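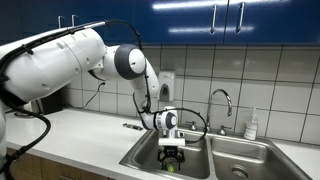

Rirnik, November

Homa Amini had washed up in the kitchen at Stirkier for so many winters that her hands knew the taps better than her eyes did, and so on the Monday she was asked to stand back and let the arm do it, she hardly knew where to put them. She tried her apron pockets. She tried folding them, which made her feel like her own mother.

"You're looking after it now," said Arvid, who ran the place and was kind in a hurried sort of way. "Same hours, same pay. You tell it when it's wrong."

It was wrong fairly often, that first morning. It would lean over the blue-doored kitchen like a tall guest being polite about the ceiling, reach down into the left-hand basin, close its two black fingers round some small green thing at the bottom, and then think. Homa had never in her life thought about a small green thing. She had scooped it out with the rest and gone on talking to Thiện, who dried, and who had been moved upstairs to the order desk the week before – a better job, everyone agreed, with a window.

She missed the talking. At three she rang the order desk.

"Is something broken?" said Thiện.

"No," said Homa, watching the wrist turn above the sink. "It's got hold of something and it's making up its mind. How's your window?"

He told her, at some length, and she pulled up a stool to listen.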